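I went to the Skondarley open house for the free parking and stayed for the socks.

To back up: Skondarley rents out hand-held gripper kits to people who want to teach robots to do chores. You get two grippers, the software, and a person on the phone. A human does the job with the grippers, the recording goes into the system, and in time a robot arm is supposed to pick up the habit. The kit is called the Skotetti, and they would like you to stress the second syllable.

The building is out past the Widdale exit, in a business park laid out by someone who hated signs. I circled it twice. Check-in was a folding table with lanyards on it, and the coffee was by the loading dock, where the wind could get at it. It was December. I kept my coat on until lunch.

Dilani Herath gave the opening talk. She runs the rental side and she is good at it, meaning I had the price sheet in my hand before I'd asked for one. It's $715 a month for the pair, with a 2 month minimum, and training is billed separately. A man in the second row asked what happens if you break one. "You call us," she said, "and we're very nice about it, and then we send an invoice."

After that we were split into groups for the tour. Mine went with Chun-hung Ko, who is on the hardware side and had clearly been told to keep it under 40 minutes. He took 54. I didn't mind. He talked about finger pads for a good part of it, and he had opinions on glue that I won't repeat because I signed something.

The work on show was laundry. I had come hoping for something with more glamour, maybe a valve. Cloth is apparently where the kit earns its rent, though, as a sock has no fixed shape and offers you no handle.
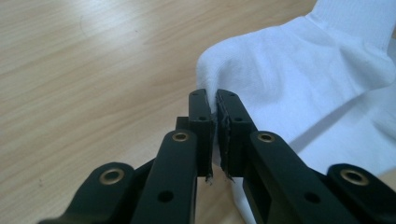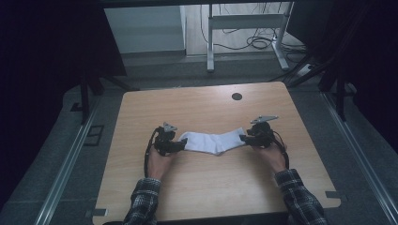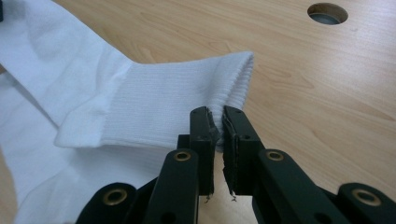

White sock, two grippers, wooden table.

I got a turn with the demo pair later on, and my respect for the professionals went up a notch. Your hands know where a sock is. The grippers only know what's between the fingertips, and for my first several tries that was table. A woman from Lam, the hotel linen outfit, got it on her first go and was insufferable through the sandwiches.

On the kit itself: I'd want to know how often the pads need replacing and who pays. They fray. Ko said replacements can be ordered, and Herath said they're on page two of the price sheet. Page two was not in my packet. The cables bothered me less than I expected, but I'd want a longer session before telling anyone to do a full shift with them.

Would I rent it? For one month, yes, and they don't do one month. I've asked for page two.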